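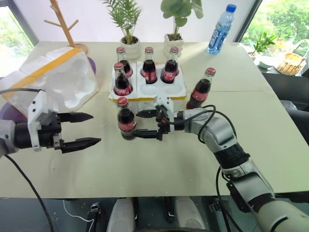 3 min read

Figure 4. The six-bottle foam holder with the back row full and the two front-right slots still empty.

4.2 Which slot gets filled last?

I went into this part of the study thinking that the order in which people fill a bottle holder would be dull. Six bottles, six places, how much can there be to say? Quite a lot, as I found once I'd sat through the sessions in Cáceres with a notebook and far too much coffee.

The holder is a plain thing: white foam, raised walls between the compartments, yellow tape along the edges. We kept the Eltlow version for the whole of the second round, partly for its tape (I'll come back to that) and partly as our stock of the Irach one had started to crumble at the corners by February. The bottles are ordinary glass cola bottles with red caps. I'd wanted plain ones with no label at all, but my co-workers at Flostasura argued that people pack what they buy, and what they buy has a label on it. They were right, and I've stopped sulking.

Of the 49 packing runs in the second round, 32 filled the back row first and only then came forward. Figure 4 has the pattern I mean. There's a bottle in each of the back places, one more in the front left, and what's left to fill is the pair of slots at the front right, with one bottle held just in front of the holder and the other standing by itself on the table to the right. When I first drew up the coding sheet I called this state "four down" and the name stuck, so that's what it is in the tables too.

Four down is the moment I care about most. Up to then there's lots of room to come at a slot from the side. After it, the bottle has to go in next to a neighbour, and glass against glass is the sound you don't want to hear in a packing room! The foam walls do help, but they only come part of the way up, and a bottle that goes in at a slant can still knock its neighbour at the shoulder. I logged 19 knocks over the whole round and only 2 of them came before four down. I don't want to lean on that too hard, as it's a small round and I was the only one listening, but I'd be surprised if it vanished with more runs.

Now, the tape. In the first round the foam had no edging, and on a cream tabletop a white holder is a bit of a ghost. The front rim was the worst of it, being low down and the same pale colour as everything near it. Yellow tape is cheap, goes on in a minute and makes the rim easy to find, so on it went. I can't give a clean before-and-after figure, I'm afraid (we changed the bottles at the same time, which I'd do differently now), and the comparison in Section 5 is worded with that in mind.

One more thing about where the loose bottles wait. We didn't fix their starting places, and I'd half expected them to be dotted about on every side. Mostly they ended up to the right of the holder. That makes the front-right slots the handiest ones on the table, and yet they were often the last to be filled. My reading is that leaving them open keeps a clear way in to everything behind. A bottle put in the front right early on is a bottle you then have to reach over, and the neck of a glass bottle is just tall enough to be a nuisance. The runs that did start at the front are taken up in 4.3, where I look at how the reach changes once there's a neck in the way.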